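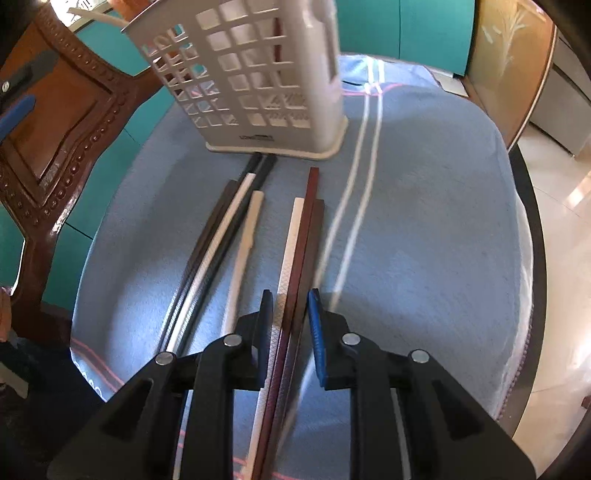
Kutstead Device Club | Software Team

Home Guides Downloads Forum Contact

How to install Avitero 4 on the Lykkegaard tablet

Written by Santeri Seppälä, 7 June 2020

Avitero 4 is the first version of the firmware which supports the small Lykkegaard tablet without a separate patch. Many of our members still use version 3 and have asked if they can update directly. They can, but only when the bootloader is already unlocked. If you have never unlocked it, please read the unlocking guide of Naledi Makhubela in the forum first and then come back to this page.

Unlocking deletes everything on the tablet. Updating from version 3 should not delete your files, but I recommend a full backup anyway. My own tablet kept the photos and lost all the alarms.

What you need

- the tablet, charged to at least half
- a USB cable which can transfer data (some cables only charge)
- a computer with adb and fastboot installed
- the Avitero 4 file for your model, 577 MB
- the Omport recovery image, build 203 or newer

Check the model number under Settings - About before you download. There are two versions of the tablet and they look the same from outside. The files are not exchangeable.

Step 1. Make the backup

Copy your photos, documents and downloads to the computer. App data is more difficult, and some apps do not allow it to be copied at all. If you use an app for two-step login codes, move the codes to another device before you continue. I have seen two people in the forum who forgot it.

Step 2. Turn on USB debugging

Open Settings - About and tap the build number seven times. Go back one page, open Developer options and switch on USB debugging. Connect the cable and accept the question on the screen. Then type on the computer:

adb devices

You should see one line with a serial number and the word "device". If it says "unauthorized", unlock the screen and look for the question again.

Step 3. Install the recovery

Rename the recovery image to recovery.img and put it in the folder where you opened the terminal. Type:

adb reboot bootloader
fastboot flash recovery recovery.img

When it is finished, do not let the tablet start normally. The old system will write its own recovery back. Hold volume up and power together until the Omport logo comes.

Step 4. Install the firmware

In Omport choose Advanced, then Sideload. On the computer type adb sideload and the name of the Avitero file. The transfer on my laptop took 533 seconds, and the counter stopped at 47 percent for a long time. It is normal, so leave the cable alone.

After the transfer choose Wipe cache, and then Reboot. The first start is slow.

If something goes wrong

Error 1030 means that the file is for the other model. Download the correct one and repeat Step 4 - the recovery can stay as it is.

If the tablet only shows the logo again and again, go back to Omport and choose Factory reset. Your apps and settings will be gone, but the tablet normally starts after it.

Wi-Fi that switches itself off is a known problem in Avitero 4. A correction is planned for October.

Share 14 Comments 6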